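Search this site
Enter keywords

Delldale Technical Evening Classes – Notes for Unit 6: Boards and Harnesses

Last time we spent a good while on reading a schematic, and I promised you something you could hold in your hands for this one! So before you touch a screwdriver, have a slow look at a bare circuit board and try to name what you can. Start with the connectors, which are easier to recognize than the chips, and leave the tiny parts for later (there are plenty of them, so don't be discouraged).

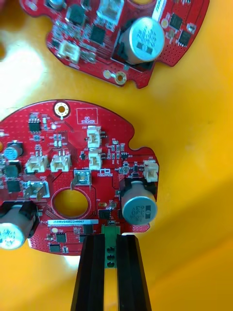

Figure 1. Red circuit board with white connectors, a spade terminal and a green terminal block.

Notice the box printed "QC STICKER" near the gold-plated mounting hole. Printing like this is a great help when you are finding your way around – I always pick one marking and work outward from it. Please hold your board by its edges, and write down the code on its label before you begin.

Now to the wiring. A twisted harness keeps its wires together and makes them easier to route, but it does love to tangle with its neighbors, so lift one out at a time and support the connector as you go. Read the Bednarek worksheet, pages 3 to 6, before you plug anything in.

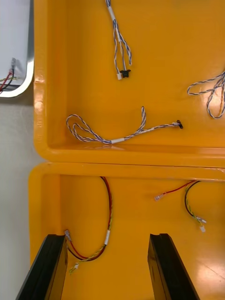 Gwilym Lewis wrote in after the November class to say that he likes to straighten every harness along the bench first and check both ends against the drawing, as he once had to redo a whole evening's work over a single swapped plug. I think that's good advice, and you're welcome to do the same. Bring your worksheet next time, with the connector names filled in as far as you got.

We use cookies to remember your settings. Accept | Manage choices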